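The Jemer Cure

My aunt came back from Jirkska on a Monday with two bottles of water from the Jemer spring and the news that she was cured. Cured of what, I asked. She said that was a very Grudell sort of question, and put the kettle on.

The spring, according to the leaflet, had been healing people for 916 years. I wondered who had been keeping the count. The leaflet also said a bottle should be drunk in five sips, facing the hill, and that a bottle cost 238, without saying 238 of what. My aunt had paid it, whatever it was, twice.

"You could at least smell it," she said.

I smelled it. It smelled of bottle.
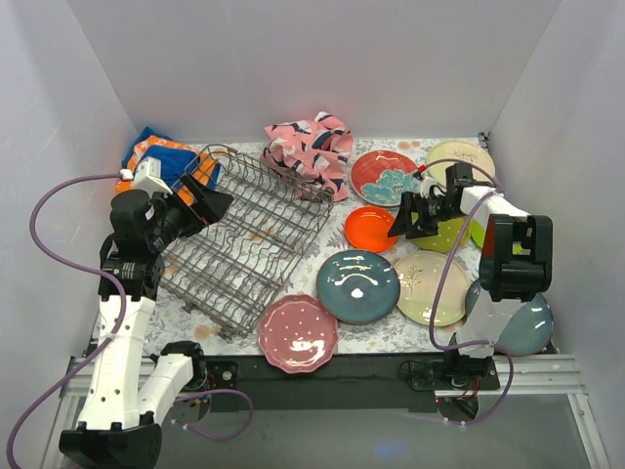 By the weekend the whole of Morrison Street had heard. People who had never climbed our stairs climbed them now, one with a bad hip, one with a nephew who wouldn't work. My aunt received them in the kitchen. She had put out the good cloth, the white one with the pale floral print, and moved the wire dish rack along to make room for her elbows. Everyone got a teaspoonful. The hip said it felt warmer already. I said hips did, indoors.

The level in the first bottle ought to have dropped. I looked at it each morning before work, and each morning it stood just under the label, where it had stood the day before. I thought about miracles for as long as it took to find my shoes. Then I thought about the kitchen tap.

"Is it the same water?" I asked her in July, when the nephew had found a job at the bakery.

She faced the hill, or where the hill would be if you could see it past the gasworks, and took a sip.

"Mostly," she said.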